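Le thé vert, le carton et le chariot bleu

Billet écrit vite, entre deux lessives. Pardon pour les fautes, je relirai ce soir (non).

Donc. Les courses pour la fête de fin de chantier à Haturthorpe. C'est moi qui m'occupe des boissons, parce que j'ai eu le malheur de dire en réunion que ça ne prenait pas longtemps. Trois rayons, un chariot, une liste griffonnée au dos d'un ticket. En arrivant au magasin, déjà, la liste était restée sur le frigo. Classique.

De mémoire il fallait : du thé froid pas trop sucré, de l'eau qui pique, quelque chose pour les enfants, et « un truc au citron mais pas celui de la dernière fois ». Celui de la dernière fois, personne n'a su me dire lequel c'était. J'ai envoyé un message sur le groupe, réponse : un pouce. Merci le pouce.

Bref, le rayon boissons. Je ne sais pas si vous avez la même chose chez vous, mais dans ce supermarché-là le thé en bouteille a tout mangé. Il y a trois ans on trouvait deux parfums à côté des jus, rangés un peu n'importe comment. Maintenant on avance, et c'est encore du thé. J'aime bien, notez. Mais quand on est pressée et qu'on n'a pas sa liste, ça fait beaucoup d'étiquettes à lire, surtout quand on lit le chinois comme moi, à savoir deux mots. Coup de bol, ces deux mots sont « thé » et « vert ».
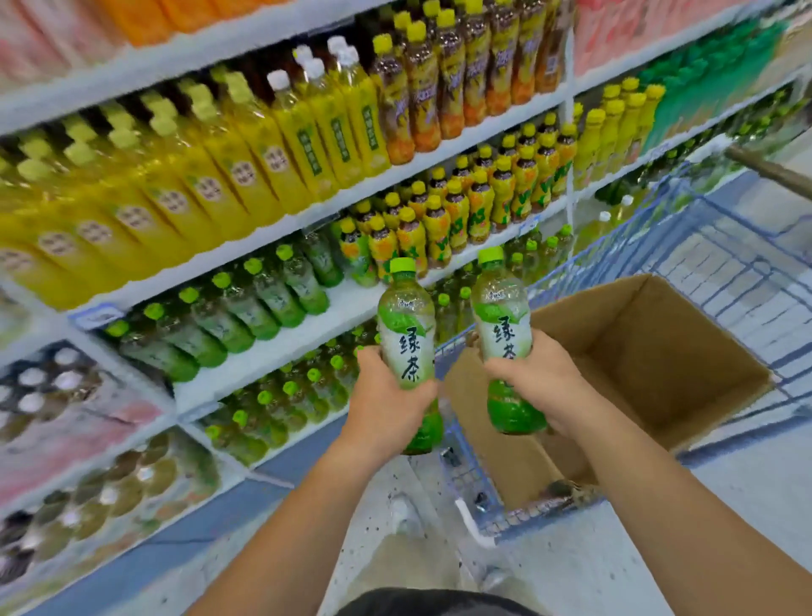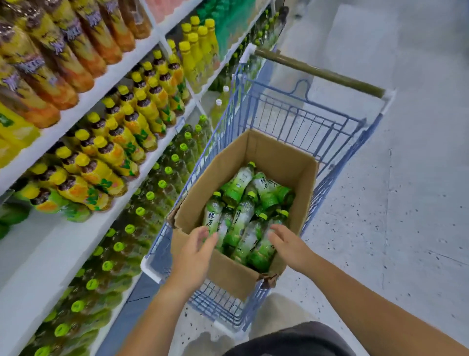 Catégorie : Courses & placards

J'ai fini par prendre le thé vert, donc. Bouchon vert citron, étiquette blanche avec des feuilles, on ne peut pas le rater. Le jaune me faisait de l'œil, le goût citron aussi, mais je me connais : si je commence à mélanger, je me retrouve avec 10 sortes et tout le monde veut la même.

Parlons du carton. Je suis une convertie du carton. Avant j'entassais les bouteilles direct dans le chariot, ça roulait, ça se coinçait dans la grille, et en caisse il fallait tout repêcher une par une la tête en bas. Maintenant : un carton ouvert dans le chariot, on remplit, et une fois dans le coffre on n'y touche plus. Les rabats bien vers l'extérieur, sinon on s'énerve dessus à chaque bouteille. Oui les miens se déchirent. Non je ne les scotche pas.

Par contre couchées en vrac, les bouteilles, c'est bête. On en met moins et le carton pousse sur les côtés. Debout, serrées, on gagne une rangée. Je le sais, je l'écris ici, et je continue de les jeter dedans n'importe comment parce que debout il faut les tenir au début, tant que c'est pas plein. Si quelqu'un a une technique je prends.

Question poids – là j'ai une vraie règle, apprise avec le dos. Un carton de boissons, je le remplis aux deux tiers, pas plus. Après je ne le soulève plus, je le traîne, et traîner un carton sur le gravier de Haturthorpe, merci bien. Il reste le fond. La dernière fois j'avais gardé le carton, je suis rentrée sans.

Et puis le chariot. Il y a les gros gris qui partent à gauche et les petits bleus en fil de métal. Prenez les bleus. Plus courts, ils tournent dans l'allée sans accrocher les étagères, et quand on a quelqu'un en face on n'est pas obligé de reculer jusqu'au pain. Il leur manque juste un crochet pour le sac.

Ensuite il a fallu caser tout ça à la maison, autre histoire. Le cellier est plein de pots de confiture vides (« ça peut servir »), donc les boissons sont allées sous le banc de l'entrée, derrière les bottes. Deux jours qu'on enjambe. J'ai sorti le bac Sarkalitz, celui avec le couvercle qui ne ferme plus, pour faire glacière le jour J. Avec 400 g de gros sel dans la glace, ça tient l'après-midi, en tout cas l'été dernier ça a tenu. Mettre les bouteilles au frigo la veille au soir, sinon la glace sert à rien.

Pour les verres j'ai hésité. La boutique Joline fait des gobelets rigolos en lots de 1000, qui a besoin de 1000 gobelets, franchement ? On prendra les verres de tout le monde, un bout de ruban autour et chacun retrouve le sien. Ou pas. Il restera des verres jusqu'en décembre dans mon évier, comme d'habitude.

Pour ceux qui n'aiment pas le thé froid tel quel, mon mélange de l'an passé, redemandé trois fois :

– une bouteille de thé vert bien froide
– le jus d'un citron
– quelques feuilles de menthe, froissées dans la main
– des rondelles de concombre, fines
– pas de sucre, goûtez d'abord

On laisse une heure au frais dans le grand pichet Lindsay (le bleu, l'autre fuit) et on sert. Le concombre se mange à la fin, enfin moi je le mange.

Reste à faire : l'eau qui pique, que j'ai évidement oubliée. Les pailles. Rendre la rallonge. Et retrouver qui a dit qu'il apportait les chaises, parce qu'il y a bien quelqu'un qui l'a dit, je m'en souviens très bien, et sur le groupe plus personne ne répond.

Je file, la machine a fini. Si vous connaissez le nom du truc au citron de la dernière fois, mettez-le en commentaire, j'y retourne demain vers dix-huit heures.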